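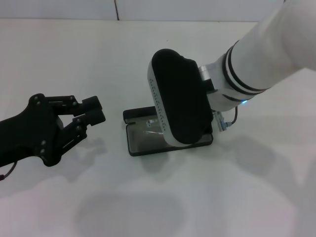

Drenddale library is drowning in other people's glasses

Anyone who has squinted their way home from Drenddale this winter may wish to know that the lost property cupboard at the library now holds 34 pairs of glasses, most of them in cases and all of them, presumably, missed.

The library began sorting the collection in January, after the cupboard door stopped shutting. Umbrellas used to be the main trouble. Gloves had a good run as well, though they tended to come in ones. Glasses have now overtaken both, and Tekle Gebreyes, who looks after the front desk, has a theory about it.

"People take them off to read the large print books," he said. "Then they go home pleased with how well they can see."

Each case is being opened on a plain white table and its contents noted down, so that callers can be asked a sensible question or two before anything is handed over. "Black case" is no longer accepted as a description. Nor is "you'd know it if you saw it", which one gentleman from the Umitz Road flats tried on three separate visits.

Clear frames are the hardest to match with their owners. They barely show up against a grey lining, and it is easy to take a case for empty and put it back on the shelf. Two callers have already been sent away from a case that did in fact have their glasses in it. Both have been rung up and apologised to.

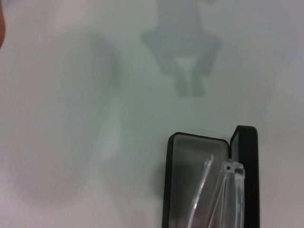
A black case with a grey lining, and the clear glasses folded inside it.

Kadrić Opticians, across the road from the library, has offered to clean any pair that is claimed and to tighten loose screws free of charge. The shop will also take whatever is left over at the end and pass it on for reuse. Sunglasses are included. So, after some discussion, is a pair of swimming goggles with a Julberg leisure centre sticker on the strap.

Owners can call at the front desk any morning, or come along on Saturday, when the whole lot will be laid out in the reading room from ten o'clock. Please bring a description of the case and the frames. A spare pair to look through would help too.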